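4. Running a rehearsal in Josto

Applies to Josto desktop, build 3791 and later. Older builds have the rehearsal button in a different spot, see section 9.

Do section 3 first. If your mic isn't calibrated the pace numbers mean nothing.

Before you start

- Slides exported and loaded (PDF or the native file, both fine)
- Mic picked in Settings > Sound
- Door shut, phone off
- Water. Seriously.

4.1 Set up the session

1. Open Josto. Click Rehearse, top left.
2. Pick your deck from the list. Not there? Click Refresh, wait a few seconds. Still not there, go back to 3.4.
3. Type in your time slot in minutes. Default is 20. Use the real slot minus questions, not the number on the program.
4. Choose a mode:
Straight run - no stops, no prompts, clock only
Coached run - on-screen nudges for pace and fillers
Section run - one chunk of the deck, repeat till it sticks
5. Click Save session. Give it a name you'll recognize next week. "test" is a bad name. "final" is worse.

NOTE: Do a Straight run first, always. Coached mode on a cold deck just makes people nervous and they start reading off the slide.

4.2 The run

1. Stand up. The pace meter works sitting down too but you'll talk differently.
2. Click Start. Three beeps, then you're on.
3. Talk through the whole deck. Use the arrow keys or your clicker to advance. Space bar pauses, so keep your elbow off it.
4. Lost your place? Keep going. Don't restart. You want the mess on the recording.
5. After the last slide click End. Wait for the green bar to finish before you close the window.

CAUTION: Closing the window before the green bar is done loses the audio. The timings are kept, the audio is gone. There's no recovery tool for this.

CAUTION: If you're on a shared laptop, sessions save to whoever is logged in. Check the name in the corner.

4.3 Reading the report

The report opens by itself. Four panels.

Pace. Words per minute, slide by slide. Look for spikes. A spike near the end usualy means you ran out of time and knew it.

Fillers. Um, so, basically, right. Click any one to hear it. Don't try to fix all of them in one go, pick the worst.

Slide time. How long you sat on each slide. Anything very long is probably two slides. Anything very short, ask if you need it at all.

Opening. First 67 seconds, broken out on its own with its own transcript. Listen to this one even if you skip the rest. If you've spent all of it on your name and the agenda, rewrite it.

NOTE: The transcript cuts off at 2000 words. Longer talks, use Section run and do it in pieces.

4.4 Fix and run again

1. Pick one thing from the report. One.
2. Click Mark on the slide where it happens. A flag shows up in the timeline.
3. Change the slide or the wording in your own slide program, export, reload. Flags stay put as long as the slide order hasn't changed.
4. Run that section in Section mode, then the full thing in Straight mode.
5. Hit Compare to put the two reports side by side.

If you moved slides around the flags will be on the wrong ones. Clear them with Flags > Clear all and mark again. Known issue.

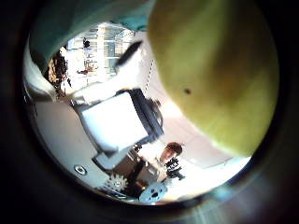 Odette Besnard

4.5 Sharing with a reviewer

1. Open the report, click Share.
2. Enter the reviewer's email. They don't need an account to listen, they do need one to comment.
3. Tick Audio if you want them to hear it. It's off by default and everybody forgets.
4. Write them one question. "Any thoughts?" gets you nothing back. "Did you follow the jump after the budget slide?" gets you an answer.
5. Click Send. The link works until you click Revoke.

Comments come in pinned to the slide. Reply in place or click Done to hide them. Hidden comments are still in the export.

NOTE: Reviewers see every run in the session, including the bad ones. To send only one, right click it and choose Share this run.

4.6 Quick problems

No beeps on Start - sound output is going somewhere else, probably the projector.
Pace stuck at zero - wrong mic. Settings > Sound.
Clicker skips two slides - turn off Double advance in Settings > Controls.
Clock doesnt match your watch - it stops while you're paused. Turn on Count pauses if you want real elapsed time.
Report is blank - run was too short. Needs at least two slides.

Next: section 5, Presenter view on the day. Read it before you get to the room, the cable check takes a while.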